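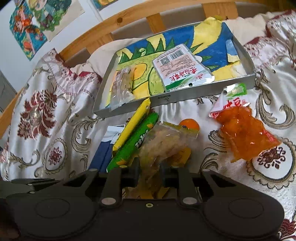

Wie schnell darf ich den Greifer beim Aufnehmen bewegen? Langsamer, als man es mit der bloßen Hand machen würde, und zwar so, dass man die Bewegung jederzeit anhalten kann, ohne dass etwas wegrutscht.

Damit sind wir schon mitten in Abschnitt 4, den Regeln für die Arbeit mit dem Handgreifer. Ich habe die Liste zusammen mit Gwenllian Foulkes geschrieben, nachdem wir in Dristport und Cowie ganz unterschiedlich gearbeitet hatten und die Aufnahmen hinterher kaum zusammenpassten. Stand: 06.08.2023.

4.1 Vor dem Start

1. Greifer dreimal leer öffnen und schließen. Hakt es, bitte gleich die Schrauben am Gelenk prüfen und nicht erst nach der halben Sitzung.
2. Linse mit dem trockenen Tuch abwischen. Kein Glasreiniger, den hatte ich einmal drauf und die Schlieren sieht man bis heute in den alten Dateien.
3. In Grukano eine neue Sitzung anlegen und den Raum eintragen. »Schlafzimmer« reicht völlig, Namen und Adressen gehören da nicht rein.
4. Mit den Leuten, die dort wohnen, kurz durchgehen, was im Bild landen darf. Post, Familienfotos und Medikamente räumt ihr bitte vorher weg oder lasst sie wegräumen.

4.2 Aufnehmen und Ablegen

5. Mit offenen Fingern anfahren und über dem Gegenstand kurz stehen bleiben.
6. Beutel und Tütchen am Rand oder an der Schweißnaht fassen. In der Mitte zerdrückt man den Inhalt, gerade bei Knabberzeug geht das schneller, als man denkt!
7. Erst anheben, dann seitlich bewegen. Wer schräg zieht, schiebt auf weichen Unterlagen gern die halbe Decke mit.
8. Ablegen, Finger ganz öffnen, senkrecht nach oben weg.
9. Nach 20 Griffen eine Pause machen. Ich weiß, man ist dann gerade so schön drin – macht sie trotzdem, das Handgelenk merkt es sonst am Abend.

Hinweis: Ein Fehlgriff bleibt in der Aufnahme. Nicht löschen, nicht schneiden, einfach neu ansetzen und in Grukano das Feld »Wiederholung« anhaken.

Achtung: Geöffnete Lebensmittel werden nicht gegriffen. Krümel setzen sich im Gelenk fest, und die Finger haben vorher womöglich Schuhe angefasst.

Achtung: Kommt ein Kind oder ein Haustier dazu, sofort stoppen und den Greifer weglegen. Weitergemacht wird erst, wenn der Platz wieder frei ist.

4.3 Nach der Sitzung

10. Fingerflächen abwischen und 15 Minuten an der Luft trocknen lassen, dann erst in den Koffer.
11. Alles wieder dorthin legen, wo es vorher lag. Am besten merkt man sich die Anordnung schon beim Reinkommen.
12. Datei über Ikent hochladen und auf die Bestätigung warten. Den Speicher im Greifer erst danach leeren.

Wie ihr Sitzungen nachträglich umbenennt, steht in Abschnitt 5.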